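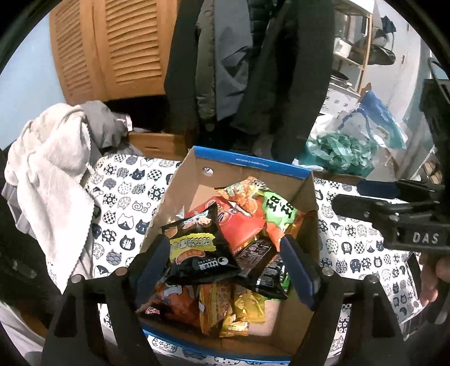
My sister-in-law moved overseas two years ago and since then I have become the sort of person who knows the opening hours of three different post offices. I never thought I would have opinions about packing tape, but I do, and I'm going to share a few of them, so go and get yourself a cup of something.

It started with birthdays. Then it was Christmas, then the baby came in May and suddenly I was mailing a box nearly every month (and getting one back, which is the best part of the whole arrangement, if I'm being greedy!). We live 3,687 miles apart, door to door, according to my husband, who looked it up one evening and then went very quiet, because she's his little sister and that is a long way.

The first parcel I sent was a disaster. I put in a jar of my plum jam wrapped in one dish towel, and I'll let you imagine the rest. My friend Yen-ting Lam, who has been mailing things home to her parents since college, took pity on me and came over with a stack of old newspapers and showed me how to do it. Heavy things on the bottom, soft things up the sides, and something light and squashable in every gap. She uses snacks for the gaps. I used to use balled-up paper, and now I can't believe I was paying to ship paper when I could have been shipping crackers.

Customs forms are the part I still grumble over. You have to write down what everything is and what it cost, and "assorted treats" will not do. I sat at the kitchen table last month trying to remember the price of a pair of baby socks while the dog ate the corner of the form, so I had to start over. The last box cost me $44 to send and I winced, I really did, but then she called at six in the morning (her lunchtime, she always forgets) to tell me the baby had gone to sleep holding the knitted rabbit, and I would have paid it twice.

What I've come to love is the collecting. I keep a basket by the back door and things land in it all month long: a drawing from my youngest, a clipping from the local paper, the cinnamon tea she can't find over there, a recipe card in my mother-in-law's terrible handwriting. By the time it's full I feel as though we've been chatting the whole time.

Next one goes out as soon as I finish the second bootie. The first came out enormous, so I may be knitting a third.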